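The Bin in the Middle of Everything 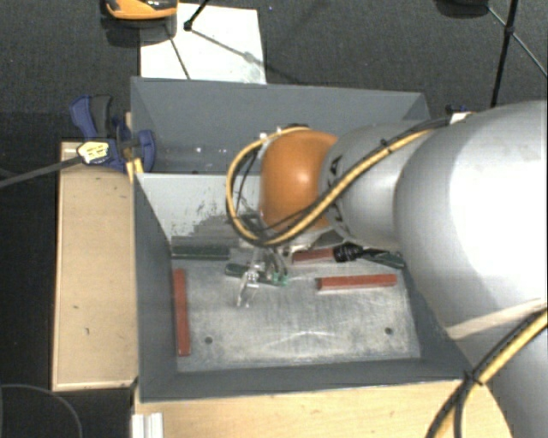 Last changed: February, some time before breakfast

There is a kind of container that is bought for one thing, used for another, and finally kept out of stubbornness. Mine is deep, gray and rectangular, and it has been in the middle of things for so long that I've stopped walking into it.

I paid 30 dollars for it at Akinola, the surplus place out past the car wash, where they sell you the thing and then watch with interest while you try to get it into a hatchback. The plan was potatoes. I had read one article on potatoes. By spring I had read a second article, which disagreed with the first, and the bin was promoted to holding whatever wouldn't go in a drawer.

At its worst it held an extension cord, a sack of grout, the manual for a Zornum dehumidifier I no longer own, and a great many batteries of uncertain character. If you wanted something you leaned in up to the armpit and felt around, like a vet. I once found a sandwich bag of screws labeled "important" in my own handwriting. I still have them. I've never found out what's falling apart without them.

So I emptied it. It took an evening, and most of that went to carrying things to other rooms, where they are now other rooms' problem.

What's in there these days is bars. Six of them, three brick red and three dark green, lying on the metal floor at whatever angle they landed. One red bar runs along the left side as if it had been told to stand in line. Another has settled almost flat across the right half, and one of the greens lies on a slight diagonal that bothers me more than it should.

I like the colors. Brick red and dark green is a combination you mostly see on old bookbindings and at Christmas, and against that silvery floor it looks nearly deliberate. The floor is scratched, of course. I spent part of a weekend on it with a tub of Undia metal polish, and the scratches came out shinier. They are very good scratches now.

There's an argument for sorting by color, reds to the left and greens to the right, and I've made it to myself several times. It's a strong argument. The trouble is that a sorted bin has to be kept sorted, and I know who'd be doing it. With a heap, the upkeep is included in the price.

I did look into dividers. Emano sells a set that clips together into a grid, and the page has 1026 reviews, of which I read far too many. Half the people said it changed their lives. The other half had measured wrong. I know which half I belong to, so I closed the tab and went to make toast.

One practical note, for anybody else with a deep bin and a small number of things to put in it: keep it on something pale. Mine sits among light wood, and you can see where the bin stops and the rest of the room starts, even at 5 in the morning with your glasses somewhere else. The old spot was a dark corner of the utility room, and my shins can tell you how that went.

The batteries are in a jar in the hallway. If you know how to tell a dead one from a live one without putting it in the smoke alarm, the comments are open.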